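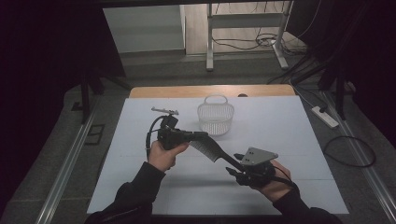

Week 4: Shift handoffs, and what gets lost in them

Okay, so last time we got as far as the medication rounds, and a few of you asked me afterward why I keep coming back to handoffs. Mostly it's that I worked nights for years and I have been on both ends of a bad one. A handoff is the point where one nurse stops being responsible for a patient and another one starts, and it usually happens when everybody is tired and somebody's call light is on. I want you to think about how you pass along a physical thing first. A tool with a trigger grip has an obvious place for your hand, so if I pass it to you we both know where to hold it and we both know the moment you've got it. Information has no handle like that. I can say "watch her potassium" while you're looking for a pen, and I walk off believing you have it.

What I'd like you to get from today is the difference between a report and a handoff. A report goes one way. I talk, you write. In a handoff you talk too, and you say back the parts that matter. It feels silly the first few times (it really does, I used to mumble mine) but please do it in the practice sessions even when you're sure you heard.

Now the Kokach ward story, which some of you know from Maricica Bratu's guest talk. They had 30 beds and a paper sheet that had grown over the years to two full sides. People filled in every box! And the evening staff still missed a fasting order, because it was written in the corner where the diet notes used to go. The patient got breakfast and the procedure was moved to the next day. No lasting harm, but a miserable day for him and his daughter. Maricica's team cut the sheet down to one side and moved anything due in the next shift to the top line. They also started doing the talk at the bedside, which the older nurses hated at first and then mostly stopped complaining about.

Compare that with Lerkel, where they bought software. I'm not against software. But the screen there let you tick "handoff complete" without the other person being in the room, and guess what people did at 7 in the morning. Read the Lerkel pages in your packet and mark the places where you think the day charge nurse could have caught it. I found two, and there may be more.

A few things about interruptions, since we ran out of time on them last week. Set aside 10 minutes where one person covers the lights for everyone. Don't start with the easy patient just to warm up. If you get pulled away in the middle, go back to the beginning of that patient, not to where you think you stopped. I've lost an allergy that way.

For next time: write up one handoff you've watched or taken part in, no names and no room numbers, 800 words at the most. Tell me what was said, what was said back, and what you had to go and look up later. Bring it on paper. We'll swap them in pairs before the break and then start on discharge instructions, so have a look at the Tatitz leaflet too, especially the page on wound care, which is a mess.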